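Getting the back bedroom ready

My brother-in-law Barry Cheetham is coming to stay for most of March while he looks for a place in Gisville, so I've been working on the back bedroom. It has been the room where things get put since we moved in, and the bed had been under a layer of clean laundry, wrapping paper and winter coats since before Christmas.

I started with the coats. Two went to the donation bag and the rest fit in the hall closet once I moved the vacuum. The wrapping paper went up in the attic. Then I stripped the bed down to the mattress and opened the window for an hour, though it was cold out.

The mattress is a full. We bought it in Skadton from a store that was closing, and we paid $300 for it with the frame. It has held up fine. I turned it head to foot, vacuumed it, and put on a new cotton pad. The old pad had shrunk so much that the corners popped off every time somebody sat down.

For sheets I used the plain white set. I had been saving a nicer set for guests, but the fitted sheet is too shallow for this mattress and I'm not going to fight with it every week. It can go on the twin in my daughter's room if we fold the extra under.

The bedspread is the pink floral one that was my mother's. I have gone back and forth on it. It's old-fashioned and Barry is not really a flowers person, but it washes well and it's the right weight for that room, where the heat doesn't reach very well. I also tried the brown comforter. With the wood paneling behind the bed it made everything look dark by four in the afternoon, so the pink went back on. 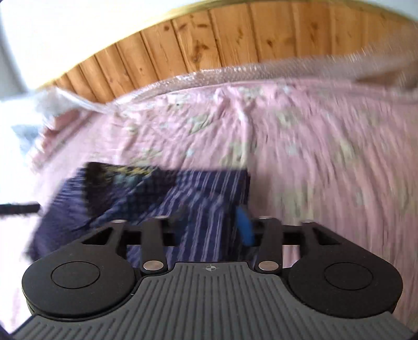 The laundry took longer than the bed did. Most of it was odds and ends that never got matched up: pillowcases, cloth napkins, a few shirts that needed a button, and the striped things, which in our house are always navy for some reason. I sorted it all right there on the bedspread, since it's the biggest flat surface upstairs. Anything I couldn't place went into one pile, and at dinner I told everyone they had until the next evening to claim what they wanted. One shirt was claimed. The rest is now rags.

I fold on the bed standing up, with the pile on my left. My back does better that way than bending over the basket. Shirts get folded in thirds, then in half. Napkins I just fold in quarters and don't iron.

About the paneling. We had talked about painting it, and I got a price from Furtado, who did our neighbor's den. He wanted more than I expected, mainly for the sanding and priming, and he couldn't start until April anyway. Doing it ourselves would run us $200 in primer and paint, plus a weekend of having the bed in the hallway. I wiped the wall down with a damp cloth and a little dish soap instead, and it looks better than it did. There was a lot of dust sitting in the grooves. I'll think about paint again in the summer.

What's left is the lamp and somewhere for a suitcase. The lamp in there now has a switch halfway down the cord, behind the bed, and you have to lie on your stomach to reach it. I found a clip-on one in the Skestuvham catalog for $77, which seems like a lot for a clip-on - I'm going to check the thrift store first. For the suitcase I'll probably bring up the bench from the back porch and put a towel over it.

I also need to empty two drawers in the dresser. They're full of patterns and fabric scraps, and I haven't decided where those go yet. Possibly under the bed, if I can find the flat bins with the lids.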